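How to make big letters for a backdrop

Posted by Higinio Sandoval, January 20, 2023

I love a backdrop with big chunky letters on it! Club nights, birthdays, school plays, a stall at the Zolwood winter market – a plain cloth and one bold word will do the lot, and you can make it at the kitchen table in an evening.

What you need

Craft foam sheets in two or more colours, plus white
A craft knife with fresh blades, and a cutting mat
Foam-safe glue
Dressmaking pins
A plain dark cloth, ironed

Drawing the letters

Keep the word short. Six or seven letters is plenty for a first go. Draw each one on scrap paper first, fat and round, with no thin bits that will snap. I drew the whole of "Todorova" for a friend's dance show and had to redo both of the last two letters, as I'd made the legs far too skinny.

Cutting and edging

Trace round your paper shape and cut slowly, turning the foam and keeping the knife still (this makes curves so much easier). Then lay the letter on white foam, draw a line a finger's width outside it, cut that out too and glue one on top of the other. The edge is my favourite part – even a dull colour suddenly wakes up!

Hanging and pinning

Hang the cloth before you pin anything. Start with the middle letter of each row and work outwards, stepping back to the far wall now and then. Let the letters wobble up and down a little.

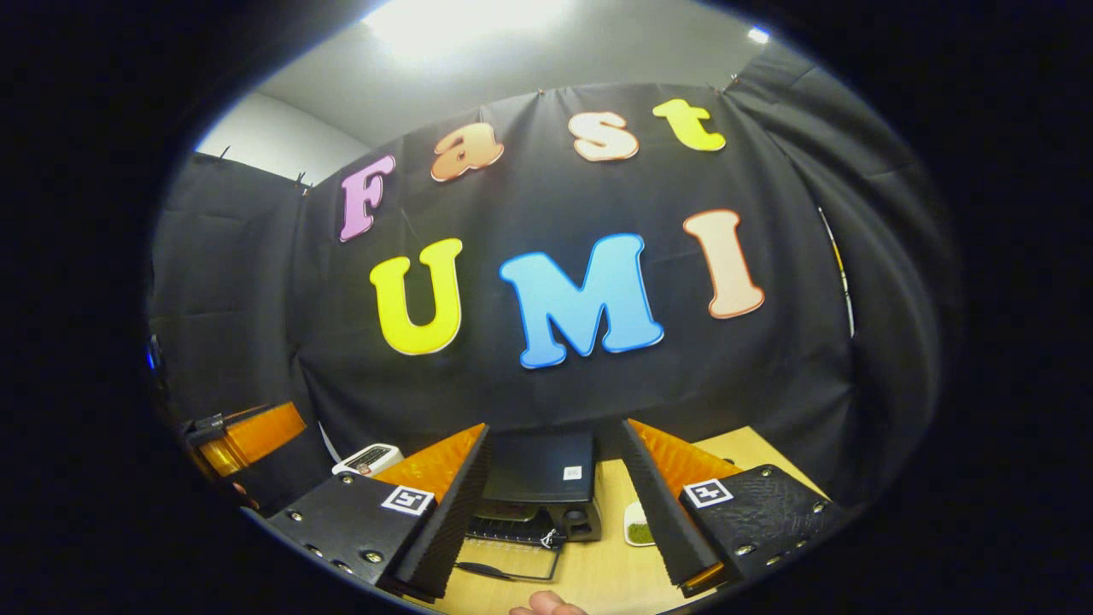
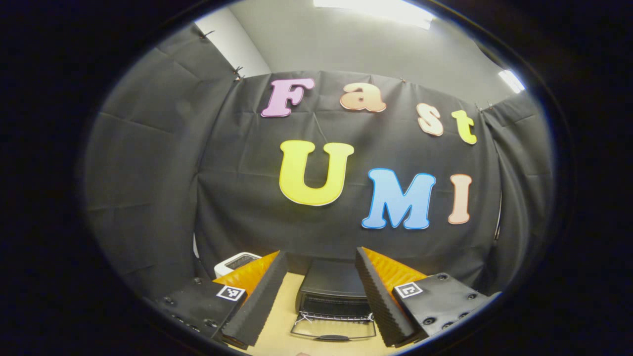
Colour is where I could go on all day. Soft shades need a dark cloth behind them, and I like to save the strongest one for a letter that might get lost. Two rows help as well: with "Fast" over "UMI", the bigger capitals go underneath and the black cloth lets the pink, yellow and blue stand out. Try your colours on the floor first and swap them about until you're happy.

To store the letters, lay them flat between sheets of baking paper in a shallow box. Mine for the Homumer quiz have been out 6 times and still look great.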